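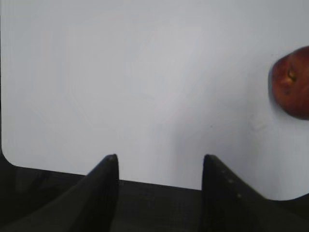

Fig. 1. White surface with a rounded corner against a dark ground.

Unit 2: Reflectance, Edges and Shadow
Handout prepared by Keabetswe Modise. Revised August 2, 2025.

2.1 Diffuse reflection

A matte surface scatters incoming light over a wide range of directions. In the ideal case (a Lambertian surface) its luminance is the same from every viewing angle, and the light leaving a small patch depends only on the irradiance at that patch and on the reflectance of the material. Irradiance from a small source falls off with the square of the distance and with the cosine of the angle between the surface normal and the direction of the source.

A uniform white board will therefore rarely measure uniform. Part of the variation comes from the source, part from light returned by walls and ceiling. The eye discounts most of this. A meter does not, and readings taken at one corner should not be used for the whole board.

Terms to know: irradiance, luminance, reflectance, normal, cosine falloff.

2.2 Cast and attached shadow

An attached shadow lies on the part of an object that faces away from the source. A cast shadow falls on another surface. With an extended source the cast shadow has two zones – the umbra, where the source is fully hidden, and the penumbra, where it is hidden in part. The penumbra widens as the source gets larger or as the object is raised off the receiving surface.

Openwork objects complicate the count of edges. Each gap in a lattice passes light, and where the penumbras of neighboring strands overlap the pattern is lost and only a soft gray remains. The darkest region is usually close to the point of contact.

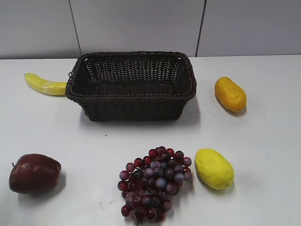
2.3 Color and the neutral ground

Hue judgments are made against a reference, normally the lightest large area in view. If that area carries a blue cast, the observer adapts to it and reads it as white. Yellow and orange objects are then judged against the adapted white. Written color descriptions should state the ground and the light source, or they can't be compared.

In the Luangrath exercise, students match painted chips on a white ground and again on a gray one. Record both matches before discussing them. The Prasley chart has 174 chips; use the matte side only.

2.4 Contrast at boundaries

A dark object in front of a pale ground gives a strong luminance step, and the step is located easily even when the interior of the object shows no detail. 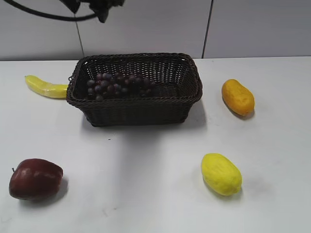

Thin dark lines are a separate case. When a line is narrower than the blur of the eye or lens, its measured contrast drops while its position stays well defined. Report position and contrast in separate columns of the worksheet.

Reading for next session: Dovgate notes, sections on adaptation and edge blur. Problem set 2 is due at the start of class.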